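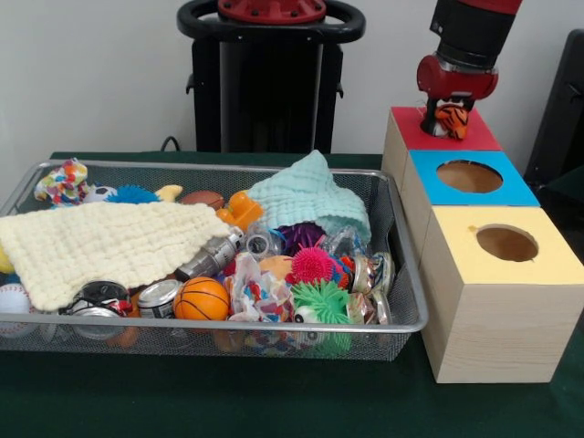 Build thread for the sorting cell in our shared shop. Started keeping these notes on May 23, 2022, and they got long enough that I'd rather post them than lose them. Mostly numbers, wiring and mistakes.

The job: take mixed objects out of a wire basket, one at a time, and drop each into the right wooden bin. Toys, cans, cloth. One arm, one gripper, no conveyor.

The arm came through the shop's equipment pool. I'm calling the control software Plivance, after the folder name, and it has stuck. It's a Python process that talks to the arm controller and a second process that handles the camera. They share a queue. That's the whole architecture.

First thing that went wrong: the base. I bolted it to the plate with the bolts I had, and the plate flexed on fast moves. At full reach the gripper tip was still ringing when the jaws started to close. Stiffer plate, ringing gone. I should have measured that before touching any gains.

Bins. Wooden boxes in a line, different color on each top. Miyuki Onishi cut the holes with a circle jig on the router. Red, blue, yellow. The colors are for us, mostly. The software knows the bins by fixed coordinates and doesn't look at them at all.

Fixed coordinates mean the boxes can't move. They moved. A cloth snagged on a finger during a retract and dragged one of them along the table. Every drop after that hit the rim. There are now two dowel pins under each box and matching holes in a base strip.

Basket is wire mesh and shiny, which is a poor choice for a depth camera. The rim returns garbage at some angles. I crop the depth map to a polygon inside the rim and throw away everything outside it. Anything hanging over the edge is partly invisible to the planner. I accept that for now.

Zulema Godoy asked why not just use a matte plastic tub. Fair question. The tub slides. The basket has feet that catch on the mat and I can zip-tie it down through the mesh.

Object notes, for anyone doing the same thing.

Plush: easiest class. The jaws sink in and hold. Pick anywhere near the middle of the blob and it works. The tiger-striped one is my regression test. If a software change breaks the tiger, the change goes back out.

Spiky puffer balls: also easy to grip, hard to release. The spines hook on the finger pads. I added a short shake after opening - 3 small wrist moves, then a check that the jaws are clear.

Hard balls: they roll when the first finger touches. Approach straight down, both fingers at once, slow for the last bit of travel. The baseball is the worst. Trevor MacDonald suggested a softer pad and he was right, see below.

Cans: crushed ones are better than whole ones, since there's an edge to grab. The trouble is reflections. Bare metal shows up in the depth map as a hole. I fill small holes from the neighbors and leave the large ones alone.

Cloth: still bad. A cloth draped over the basket covers three other things and hides their outlines. The segmenter calls it one big object, the planner picks the center, and the gripper comes up with a cloth and whatever was under it.

Current fix for cloth: pick at the highest point of the fold, lift slowly, stop halfway, look again. If the camera sees a second object hanging on, lower and open. This adds time to every cloth pick. I'll take slow over a can on the floor.

Finger pads, version 1: printed in a rigid filament with a diamond texture. Fine on plush, useless on anything smooth.

Finger pads, version 2: same shape, cast in silicone. Normand Dufour had a mold release that didn't ruin the surface. Grip on the baseball went from bad to boring. They pick up lint from the cloths and need wiping at the start of a session.

Gripper force. The controller takes a value from 0 to 1000 with no units in the manual I have. I run 500 for everything. Lower and the cans slip, higher and the clear plastic container buckles. Per-class force is on the list, but it means trusting the classifier, and I don't yet.

About the classifier. It's a small network trained on crops from our own camera, labeled by hand in the evenings. Francine Pelletier did more of the labeling than I did and deserves the credit. The most common error is a crumpled wrapper called cloth. Visually I can't blame it.

For the wrapper I tried a second opinion from gripper width after closing. Cloth closes nearly flat. So does a wrapper. No help. Width does separate cans from balls very well, so the code stayed in for that.

Cable routing. The power and data cables leave the base together and go down toward the table. First attempt had them under the elbow, where they rubbed on every pick from the far corner. Now there's a loop with slack and a clip. Check yours with the arm at full stretch, not parked.

Motion. No path planner in the clever sense. Lift to a safe height, rotate, travel, descend, release. The safe height clears the tallest box plus the longest thing the arm might be carrying, which is a cloth. It wastes time on small objects. It has also not hit anything since I set it.

One exception: release height. I used to open the jaws at safe height and let things fall. Balls bounced off the rims and across the shop. Now the arm comes down close to the hole before opening.

Someone asked for the state machine. It's this: look, choose, approach, close, check width, lift, look again, travel, release, check clear. Any failed check goes back to look. Two failures on the same object and it gets skipped until the pile changes.

"Until the pile changes" is a depth difference against the last frame, with a threshold. If it's too low, sensor noise counts as a change and the arm retries the same bad pick forever. I watched it do this for a whole coffee.

Logging. Every pick writes a before image, an after image, the target pose, the commanded force, the final width, and which state it ended in. Cheap to store, and it has settled every argument so far. Log more than you think you need on day one.

Safety, short version. Hard stop within reach of whoever is running it, speed capped in the controller and not just in my code, and tape on the floor at the limit of reach. The shop rule is one person at the keyboard and hands off the basket while the queue is live. Refill only when the arm is parked and the drives are off.

Parts people keep asking about. The jig plans are in the shop binder under Famitz, the name Miyuki gave the bin set. Camera bracket is two pieces of aluminum angle and a photo clamp. Dowels are ordinary hardware store dowels. Base plate is steel, drilled on the shop press, and it took a whole evening to get the pattern square.

Known problems, unsorted. Small objects that settle under the cloths reach the bottom of the mesh and stay there. The far corner of the basket is at a bad wrist angle. The camera shifts if you lean on the bench. The red bin has no hole in its top at the moment, so anything sent there gets set down on the lid.

Next up is the per-class force table, then a second camera to look at the far corner from the other side. Zulema has the spare bracket. I'm away for part of July, so the second camera will probably wait until after that.

Reply to the question about pad hardness: I don't have the number here, the tub is at the shop. Will add it under this post when I'm back at the bench.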